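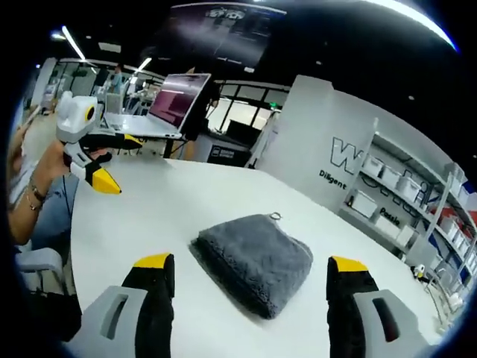
Solène Aubert wrote after my November post to ask whether the Skislow hand-held kit could be recommended to a small group that has never recorded its own demonstrations, and whether the price of the pair was justified when a single unit would do. She added that she had read the seller's page twice and was still unsure what was in the case.

Both questions are reasonable, and the second is easier to answer than the first. I have now had the use of the two-unit kit for long enough to give a considered view. It was supplied by Gromard on the ordinary trial terms, at my own expense for carriage, and it will be returned when the trial period ends. No payment was received for this review, and Gromard has not seen the text.

Posted Mar 27, 2018

What Is Offered

The kit is sold in two forms. A single gripper with its camera, charging lead and one year of access to the recording software is listed at $687. The pair is listed at $1489 and includes the hard case, a calibration board, a second set of finger pads and the synchronizing unit, a small item on which the whole of the two-handed work depends. Persons comparing the two prices will note that the pair costs more than two singles. The difference is the synchronizing unit and the case, and the synchronizing unit is not sold separately. A buyer who begins with one gripper and later wishes to work with both hands must therefore apply to Gromard for an exchange. I am told that such exchanges are granted, but the terms are not published, and I would advise asking for them in writing before placing an order.

From the second year the software is charged at $149 per year, whichever form of the kit was bought. Recordings already made remain readable without a subscription. I confirmed this by letting a test account lapse.

The Work Chosen for the Trial

For the principal trial I selected the folding and rolling of microfiber towels. Cloth is a severe test for a recording tool. It has no fixed shape, it hides its own edges, and a fault in timing between the two hands shows at once when the recording is played back. A tool that records cloth well may be expected to record boxes and bottles well, although the reverse does not follow.

The towels used were gray and thick in the pile, laid out on a large white table. At least one had a small metal ring at the corner, and I recommend this kind to anyone conducting a similar trial. The ring gives the person reviewing the recording a fixed point to look for, which is of real help with a plain towel that looks much the same from either side.

Two folds and a roll were set as the standard task. Each operator was asked to work at an ordinary pace and to begin again from a flat towel whenever a grasp was missed. In all, 1367 recordings were kept from the trial. Those discarded were set aside for operator error in most cases, and for faults in the equipment in a few, which are discussed further on.

Handling

The gripper is held in one hand and closed by a trigger under the index finger. The fingers are black with bright yellow tips, and the color is a sensible choice. In playback the tips stand out well against dark cloth, so that the moment of contact can generally be found without stepping through the recording slowly. The light gray side pieces, with their long slots, remain in view of the camera at all times. I had expected to find this distracting and did not.

The trigger is firm. Operators with smaller hands reported tiredness sooner than others, and one asked to change hands partway through a session, which the software permits but does not make convenient. The change must be entered in a settings panel, after which the calibration board has to be shown to both cameras again. I consider this the weakest part of the design. A simple switch on the body would have served.

The grip of the pads on thick pile was satisfactory. On the thin cotton cloth tried afterward it was less so, and the pads tended to slide along the hem before taking hold. Gromard offers a softer pad for such materials. It was not included with my kit, and I have not tested it.

Bracelets and watches caused no difficulty with the trigger or the strap. I mention the matter only because the printed guide asks operators to remove them.

Recording a Roll

Rolling requires more patience than folding. The far end of the towel must be started tightly, and the operator then brings the roll back along the length of the cloth with small, even movements. If the start is loose, the roll opens later and the recording is of little use for teaching. My practice was to let each operator make several attempts with bare hands before taking up the grippers — a step the guide leaves out.

It is also advisable to bring the fingertips nearly together before they approach the edge of the towel. With the fingers wide open, the tips tend to push the pile ahead of them. Operators who adopted the narrower approach were noticeably steadier by the end of their first session.

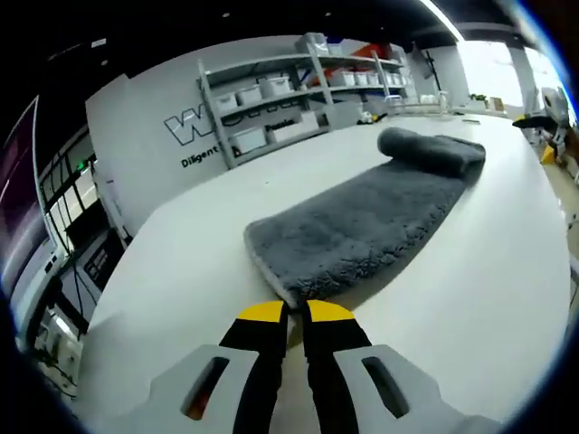
Software and Playback

The recording software is called Hämäläinen, and it will be familiar to readers who used the earlier Skislow desk unit. It has been improved in several respects. Sessions are now named before recording begins, so the long lists of untitled files are gone. The two camera views are shown next to each other and may be moved forward together or separately. Notes can be attached to any point in a recording, and they are carried over when the session is exported.

Certain matters still require attention. Export is slow, and no indication is given of how much remains to be done. A session stopped during export must be exported again from the start. On two occasions the synchronizing unit lost contact with the left gripper, and the software went on recording the right hand without any warning. The fault was found only in playback. I reported it to Gromard, and a reply was received promptly from the office at Gernville with instructions for updating the unit. The fault has not returned, but I now check both views before each session and would ask others to do the same.

The calibration procedure is well explained. It takes a few minutes when the light is steady. In a room with large windows it should be repeated when the daylight changes to any great extent, and the guide could say so more plainly than it does.

Support and Spare Parts

Support is given by electronic mail. The replies I received were courteous and to the point, although one referred me to a page of the guide that does not exist in the current edition. Finger pads, straps and charging leads may be ordered singly. Camera units may not, and a damaged camera means returning the whole gripper. The warranty covers one year and excludes drops, as is usual for equipment of this kind. Given how readily a hand-held tool may be dropped, a wrist cord should have been included. I have fitted my own.

Reply to the Questions Received

To the first question, I would say that the kit is suitable for a small group without earlier experience, provided that one member is willing to be responsible for calibration and for checking the recordings on the same day they are made. Without such a person, faults will go unnoticed, and work will have to be done over.

To the second, the answer depends on the task. For picking up and placing single objects, one gripper is sufficient and the pair would be a poor use of funds. For cloth, bags, lids or anything that must be held by one hand while the other moves, the pair is required, and the higher price should be accepted from the beginning — with the yearly charge entered in the budget as well.

I have asked Gromard for the loan of the softer pads and intend to repeat the trial with thin cotton once they are received. Readers who have used them already are invited to write to me at the usual address, stating the weight of the cloth and the version of Hämäläinen in use.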